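Laundry Cell FAQ — Setup, Care and Repair

Kept by Rukhsana Sandhu, Brondbridge site. Last changed Tuesday, May 9, 2023.

Is the cell really hands-off?
No. The Niltetness brochure says so and I have yet to see a week that agrees with it. Somebody still has to look at the fingers, the cables and the floor before a run. Budget for that person or don't buy the cell.

What do I check first when I come in?
Finger mounts. Put a driver on every screw, both sides, even if the log says it was done last night. Logs get filled in from memory. Then jog the wrist slowly and watch that nothing rubs.
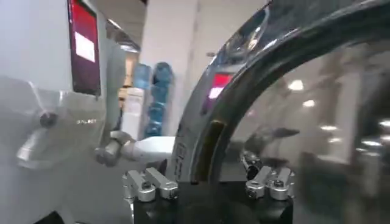
How often should the finger screws be replaced?
Every 200 hours of running. The manual says 2000, and I don't believe whoever wrote that had ever pulled a stripped screw out of a bracket.

Do I have to re-teach the door positions after moving a machine?
Yes, all of them. Mirani, the software that holds the taught points, offers an "auto shift" button. We tried it. It moved the grab point and left the pull path where it was, so the arm took hold in one place and pulled for another. Teach the grab, the pull and the release by hand, at low speed, with your thumb on the stop.
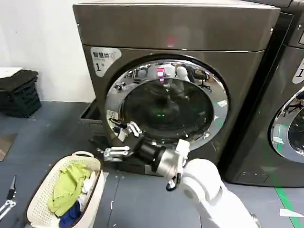
Gripper at the washer door, laundry basket at lower left.

What does fault 1711 mean?
According to Kiltham support, "unexpected load at the wrist." In practice it has meant a snagged cable, a stiff latch, or a sleeve caught in the fingers. Look at the cable first. Clearing the fault and trying again is what the help screen suggests, and it's how we bent a finger in our first month.

Can I trust the self-calibration?
For the arm joints, mostly. For the gripper I'd still use a gauge block. Self-calibration tells you the gripper agrees with itself, and a worn finger pad will pass every time. Check both pads against the block and write down the reading — the number, please, and not "OK."

The dryer points deserve the same care as the washer points, and they tend to get skipped because the two doors feel alike to work with. Teach them as a separate set.
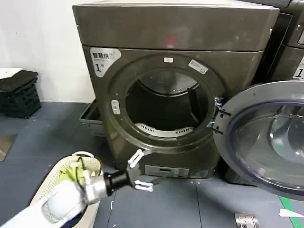

Copying the washer set across and nudging it until it works is asking for trouble later. Save the dryer set under its own name, run it 2 times empty with the guard closed, and only then give it clothes. If it misses on either run, start over from the grab point.

Who do I call when it won't restart?
Me, before Kiltham. They will ask you to reinstall Mirani, and that wipes the taught points unless you've saved them to a stick.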